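**Markerwürfel springt in der Pose, sobald Stoff dazwischenhängt**

**plaseren_k**

Ich werte Aufnahmen mit zwei Handgreifern aus, je ein Markerwürfel pro Greifer, Kopfkamera, Pipeline Didenko. Bei starren Objekten ist die Trajektorie sauber. Bei Tüchern kippt die Orientierung eines Würfels für bis zu 25 Frames und springt dann zurück. Die Reprojektionsfehler bleiben dabei unauffällig. Filter vergrößern oder Sequenzen verwerfen?

**Afia Opoku**

Klassische Mehrdeutigkeit bei planaren Markern. Ist nur eine Würfelfläche sichtbar, hat PnP zwei Lösungen mit fast gleichem Fehler. Ein größerer Filter verschmiert den Sprung nur.

- Alle sichtbaren Flächen eines Würfels gemeinsam lösen, nicht pro Marker mitteln.
- Bei nur einer Fläche beide Lösungen behalten und die nehmen, die näher an der Prädiktion liegt.
- Gyrodaten einbeziehen, falls vorhanden - Zeitversatz vorher kalibrieren.

Eine typische Haltung beim Tuch, beide Backenpaare klemmen den Stoff:
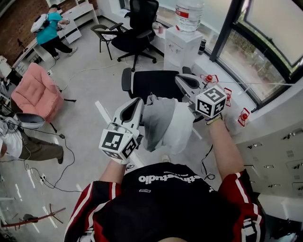 Zuletzt geändert: Dienstag, 22:03 Uhr

Prüfe außerdem, ob die Marker-IDs links und rechts eindeutig sind. Doppelte IDs erzeugen ähnliche Sprünge, allerdings auch in der Position.

**tavidbridge**

Bei uns war es die Belichtungszeit. Kürzer gestellt, seitdem Ruhe.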